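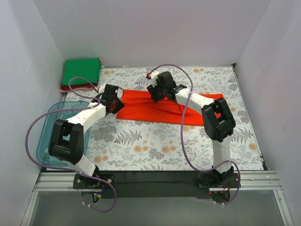 Best way to fold cloths so the stack stays square in the corner?

Posted by Celeste Mota, 17/06/2018

Hi all! I finally have one table that is only for folding and I'm so happy with it. The stack goes in the back left corner, with a clear bluish plastic tub in front of it, and I love how the colors look piled up. My trouble is that the stack never stays square. By the third or fourth cloth it leans, and the top one slides toward the tub. I fold in half, then in half again, then once more if it still looks big. Should I be doing thirds? Also, does it matter which cloth goes on the bottom? They are close in size but a couple are thinner than the rest.

Han-gyeol Kang

Oh, I love this question! Yes, go to thirds. Lay the cloth out with the long side running left to right, smooth it from the middle toward both ends, and only then make the first fold. If you fold over a wrinkle it stays in there as a lump, and three lumps on top of each other is your lean. Bring the front third up, the back third down over it, then fold the ends in so they meet and close it like a book. You get one thick rounded side and one open side. Turn every other cloth around so the thick sides don't all pile up together. That alone fixed mine!

Fabric matters as well. Slick cloths slide and fuzzy ones grip, so it helps to know which you have before you decide the order. A plain tan material with a fine, slightly fuzzy grain like the one below is the sort I like to try between two slippery things, and against that bright cyan with the darker teal marks it would be a cheerful pile too. Rub two corners together and you can feel whether they catch. I put thin cloths at the very bottom, where the weight keeps them flat, and the thickest on top.

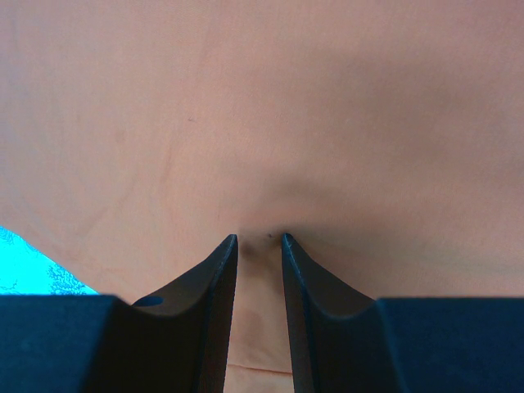 Celeste Mota

Turning every other one around, of course! I had all the thick sides facing me. Trying it with the red-orange one first, it's the one that gives me the most grief.
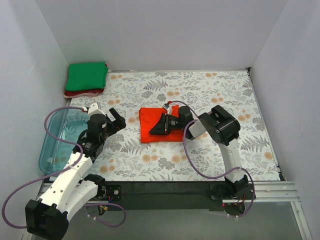 Red-orange one folded down, green still on top of the stack

The edges on it are still a bit rumpled but I'm so pleased with the shape. Thirds from now on.

Olitura

just roll them

Serorow

Rolling is fine for a drawer but they won't stack in a corner. One thing to add to the good answer above: cut a piece of cardboard to the finished size you want and fold around it, then slide it out. Mine came off a shoe box and I've used it since October.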